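Narkberg Produce Share: Frequently Asked Questions

Joining

How does the share work?
You pay by the month and pick up a share of fruit and vegetables every Tuesday. The growers decide what goes in, depending on what is ready. The season runs from May through the end of November, with a smaller winter share in January and February for members who ask for it.

What does it cost?
A full share is $53 a month and a half share is $30. The price stays the same all season. There is no joining fee.

Can I start in the middle of the season?
Yes. If you join partway through a month, you pay only for the pickups that are left in it. We sometimes have a waiting list in June and July. If so, the sign-up form will tell you before it asks for payment.

How do I sign up?
Use the form on Workeo. You will need an email address and a card. If you would like to pay by check, write to Dalia Lill through the contact form and she will set up your account by hand.

Where does the food come from?
Most of the vegetables come from the Celik farm. Apples, pears and plums come from the Mfaume orchard. Citrus is bought in, and it is marked as bought in on the weekly list. If you would like your share without any bought-in items, check the box for that on your account page and we will add more of whatever is local that week.

Storing your share
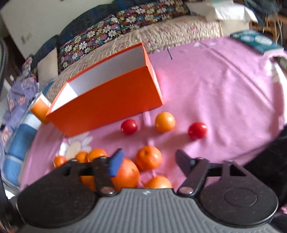 Most of what you take home will keep for a week with a little sorting. Do it the same evening if you can. Leafy greens go in the refrigerator, wrapped in a towel. Potatoes and onions go somewhere dark, and they should be kept apart from each other. Round fruit can sit out on a cloth for a day or two while you decide what to do with it, and an open cardboard box, like the orange one with the white inside, will do for anything you want to move to a cooler room. Do not stack soft fruit more than one layer deep.

Should tomatoes go in the refrigerator?
Leave them on the counter until they are ripe. After that they can go in the refrigerator for two or three days. Take them out an hour before you eat them.

How long do oranges keep?
About a week at room temperature, longer in the refrigerator. Check them every couple of days and take out any with soft spots.

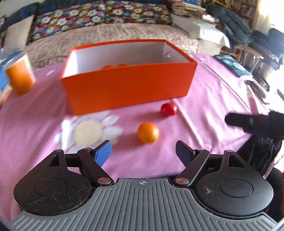

An orange and an open box on a pink tablecloth.

Do I need to wash everything?
Yes. Root vegetables are brushed but not washed before they are packed. Wash berries right before eating them.

Pickup

When and where is pickup?
Tuesday from 3 p.m. to 7 p.m. at the side entrance of the Narkberg grange hall. Use the ramp if you have a cart or stroller. Give your last name at the table.

What if I can't come?
Someone else can pick up for you. They only need your name. You can also skip up to two pickups a season and get credit for them, as long as you mark them on Workeo by Sunday night. Shares that are not picked up by closing go to the food pantry, and we can't refund those.

Can I swap items?
There is a swap bin by the door. Leave what you don't want and take something of similar size.

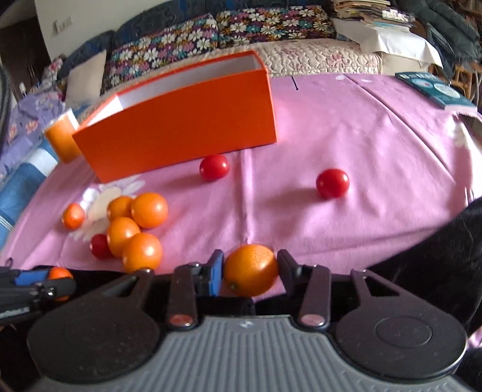 Swapping is for members only, and the bin is put away at closing time. If you have an allergy, please don't rely on the bin. Put the allergy on your account page and Carmela Sorrentino will pack your share separately.

Something in my share was spoiled. What do I do?
Write to us by Thursday and say what it was. We will add a replacement to your next pickup.

How do I cancel?
Cancel on your account page before the last day of the month. You will not be charged for the next one.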